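Kustudis Planner -- table clearing and dish racking for two arms

Home > Software > Planning and control

What it does

I started writing Kustudis Planner because I was fed up with scripting table clearing by hand. Every time a bowl moved a few centimetres, the script fell over and I was back to nudging waypoints. So this is the package I wanted to have: you give it two arms, a camera view and a short list of places where things are allowed to go, and it works out who picks what, in which order, and how to keep the elbows apart while they do it.

It sits on top of whatever arm driver you already run. I use Trolta for the low-level joint control, and the Eltari bridge is there if your arms speak something older. Perception comes in as a plug-in too, so if you've got your own detector you can keep it (I won't be offended!).

The job I test it on most is clearing up after a snack. Scraps go in the tub, dishes go in the rack, and the tray stays where it is. It sounds dull, but it's a lovely test for a planner -- the plate can't be racked until it's been emptied, the cups are small and easy to knock, and the bowl is wide enough to get in the way of both. My usual layout has the tub by the left arm, the rack by the right one and the round black tray between them, with peanut shells on the grey plate and the chopsticks down the right-hand side.

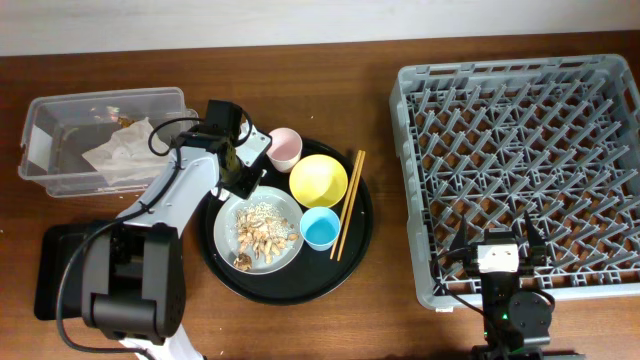
How the planning works

Each item gets a label and a destination, and some labels carry a rule. "Plate with food on it" has the rule "tip first", so the planner puts a tipping step ahead of the racking step and won't let you forget it. You can write your own rules in a plain text file, one per line.

Then there's the sharing out. Each arm has a home side, and anything in the middle goes to whichever arm has the shorter reach at that moment. When both want the same bit of space, one waits. I tried cleverer schemes and they saved so little time that I took them out again.

Chopsticks get their own grasp routine. They're thin, they lie flat and the depth reading on them is usually rubbish, so the gripper comes down slowly and closes along the table surface. Turn it off if you only handle crockery, as it does slow things down.

What you get

Planner and rule engine, with 36 ready-made item rules
Plug-in slots for your detector and your arm driver
A replay viewer, so you can step through a run and see why an arm waited
8 sample layouts to try before you set up your own

Settings worth knowing

The replan rate is 500 milliseconds out of the box. Drop it if people will be moving things about while the arms work, but keep an eye on your processor.

The rack is treated as a grid of slots, and you'll need to teach it yours once. Hold the gripper over each corner slot, press save, and it fills in the rest. If your pegs are angled, set the lean as well or plates will go in crooked.

Soft things like napkins are ignored unless you add a rule for them. Mine just stay in the tub.

Price and downloads

A single-site licence is £223 and covers both arms. Updates are included, and the next one (planned for April) adds stacking for bowls. The Dumitrescu gripper profiles are a separate free download -- grab those first if you use parallel fingers, then run the setup tool.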